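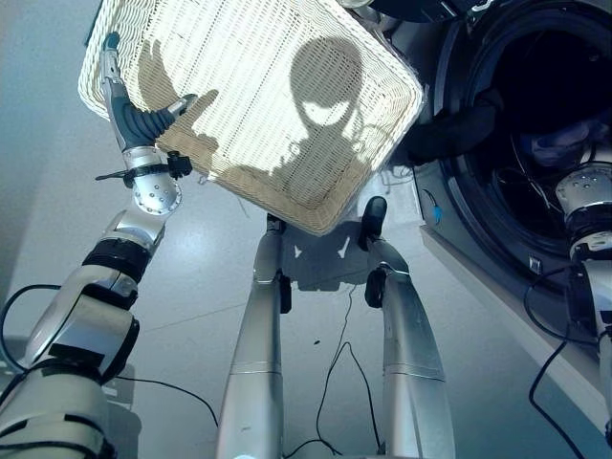

Woven baskets are among the most heavily used articles in a household and among the least often cleaned. A basket may hold linen, toys or newspapers for years without being emptied for any purpose other than filling it again. The Trorier Household Service recommends that each basket in the home be emptied, inspected and cleaned at least once every 12 weeks. Inspection is best carried out by tilting the basket until the open side faces the person examining it. In a tightly woven white wicker basket, such as the rectangular one with rounded corners shown on this page, light from overhead then falls directly on the interior, and the fine weave can be examined across the whole base. Move the basket a little from side to side during the inspection, as a shadow falling across the weave may hide a stain.

Print this page | E-mail this page

Home > Household > Linen and Storage > Baskets

Before cleaning

Empty the basket completely and remove any cloth liner. Liners should be washed separately according to their labels and dried fully before they are replaced.

Run a dry hand lightly along the rim and down each side. Broken strands are easily felt and should be dealt with before a cloth or brush is used, as either will catch on a loose end and pull it further. A short broken end may be trimmed close with small scissors. A longer one should be tucked back under the neighboring strand and held with a small drop of clear craft glue. Allow the glue to dry overnight.

The rim deserves particular attention. It carries most of the strain when a basket is lifted, and on older baskets it is usually the first part to work loose. Baskets should be lifted with both hands, one on each side, and should not be dragged by one edge across the floor.

Removing dust

Dust must be removed while the basket is dry. Water applied to a dusty weave drives the dust into the gaps, where it sets and is difficult to remove.

Turn the basket upside down over a sheet of newspaper and tap the base firmly several times. Follow with a vacuum cleaner fitted with the soft brush attachment, set to low suction. Work from the base toward the rim, first inside and then outside. For very fine weaves, a clean, dry paintbrush will reach where the vacuum cleaner does not.

Washing

Ruth Huanca, who prepares our notes on linen care, advises testing the solution on the underside of the base before treating the rest. Painted and dyed baskets may lose color, and natural strands may darken.

For a basket of ordinary size, mix 4 cups of lukewarm water with one teaspoon of mild dish soap. Dip a soft cloth, wring it out until it no longer drips, and wipe along the direction of the strands. Wipe again with a second cloth dampened in plain water. Do not soak the basket. Baskets made from paper cord or bound over cardboard will lose their shape if soaked, and the damage cannot be repaired.

Yellowed areas on white baskets may be treated with a paste of baking soda and water, left on for three minutes and wiped away. Chlorine bleach is not recommended for natural fibers — it weakens the strands and often deepens the yellowing.

Drying

Stand the basket on its side in a shaded place with moving air and turn it after an hour. Most baskets are dry by the following day; thick rims may take longer. Nothing should be placed in the basket until the rim feels dry along its full length. Strong sun and radiators make the strands brittle and should be avoided.

Placement and use

A basket kept on a tile or stone floor should be raised slightly, either on felt pads or on a low slatted stand, so that air can pass beneath it. In bathrooms and laundry rooms this is essential. Damp towels should never be left in a woven basket, even for a single night.

Baskets that are not in use may be stored one inside another with a sheet of plain tissue paper between them. Heavy articles should not be placed on top.

Repairs

A basket with a split corner or a detached rim can often be saved. Readers should compare the cost of repair with that of replacement, and should keep any broken pieces, as the repairer may need them to match the color and thickness of the strands.

Text revised in March by Corinne Quintanilla and Ruth Huanca.

Print this page | E-mail this page

Previous: Ironing Boards and Covers | Next: Drawer Liners | Back to Linen and Storage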